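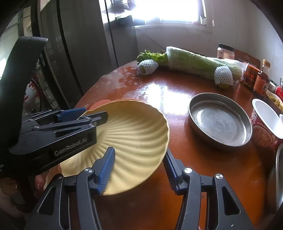
Yeo on the round table – pads, jaws, upkeep

Shell dish between the blue pads, one on the rim, the other on the inside surface. Lower edge just off the table. Big patch of glare from the window.

Gallery page for Yeo, our hand gripper at the Felard kitchen bench. Short intro, then the notes that go with it. Refilwe Cele does the pads and the screws, I do the rest and the typing. Page gets added to when there's time, so it's out of order in places.

What Yeo is

Black hand-held gripper, GenRobot.AI in white on the upper jaw. Blue ribbed pads. Yeo is just our name for it, on the tape on the storage box. You hold it by the handle, close the jaws on a thing, move the thing, put it down. Kitchen objects mostly. Dishes, pans, jars, vegetables in plastic.

Pads

Pads are most of the upkeep. Ribs fill up with whatever was on the last thing. Cooking oil worst, then flour, then the sticky stuff labels leave behind.

Wipe after every run. Damp cloth, along the ribs and not across. Across just packs it in. Old toothbrush for the grooves – soft one, the stiff one is for the sink and has the red handel. Dry with the lint-free cloths from the second drawer.

No alcohol on our pads. Tried it in March on an old pair, they went shiny and a glass slid straight out. Dish soap, one drop, warm water, rinse, done.

Check both pads by pushing sideways with your thumb. Should not move. If a corner lifts, stop and tell Refilwe, don't press it back down and carry on. It will hold for a plate or two and then it won't.

Worn pad: ribs go round on top, feels smooth where the tip is. The tip end goes first, always. Change as a pair. Mixed old and new closes crooked and you'll spend the whole morning blaming the jaw.

Changing a pair

Phone timer says 37 minutes for Refilwe start to finish, with the cleaning. Longer for me.

Jaws open, gripper laid on the folded towel. Old pad off slowly from the tip end. Scrape what's left with the plastic card, no blades. Wipe, let it dry, new pad on, ribs lined up with the other side before you push. Close the jaws on a folded dishcloth and leave it alone over lunch. Then a mug. Then a plate. Then anything you like.

Write the change in the Istirora sheet. Last pair went on at count 2854. Count is closes, copied off the log at the end of the day, and please copy it at the end of the day and not from memory the next morning.

Screws

Silver ones on the lower body. Finger check every morning, driver check once a week. Snug only. They go into plastic! We stripped one being heroic with it and had to order the part.

No thread glue. A dot of paint pen across the head and onto the body, so you see if it's turned. If the line doesn't meet, snug it and redraw the line, and note it down.

Arms and openings

The triangle cut-outs catch crumbs. Rice too. Blow out with the bulb, small brush for corners. Look at the arms while you're in there, light behind them, for white stress marks near the corners of the triangles. None so far on ours. If you see one take it off the bench and put it in the box with a note.

Zero and close check

Do this cold, before the first object.

Jaws fully open, count to five, fully closed on nothing. Pads should touch at the tip and along the length, together. Slip of printer paper at the tip, tug it. Then at the back, tug again. Same drag both places or it's not straight.

We use the 80 gsm paper for this, same pack every time – different paper feels different and then you're arguing about paper.

Thin and curved things

Shell dishes, bowls with a wavy rim. One pad inside, one out, over the rim. Try to land on a flat bit of rim, or at least with a ridge sitting along the ribs. Close slow. If you hear a tick, open and start over, that's the rim jumping a rib.

Lift a little, hold, look, then go. Keep it low over the table while you decide if you trust it. Shireen Kekana goes straight up with everything and she has broken 2 bowls, she says I can put that here.

The table

Glossy top, marks easily, already worn at the far side. Don't rest the lower arms on it and drag. Lift, move, set down. Put the towel under if you are parking the gripper for more than a minute.

Glare is bad when the sun is on the window. Blind half down helps a bit. Moving your chair helps more.

Packing up

Jaws slightly open, never clamped shut in the box, pads take a set. Cloth between them. Handle to the left or the lid doesn't close. Box goes on the Vukum shelf, not teh windowsill, too hot there by the afternoon.

To do

Order pads, two pairs. New paint pen. Ask Refilwe about the squeak on closing – only when cold, I think the upper jaw. Spare toothbrush.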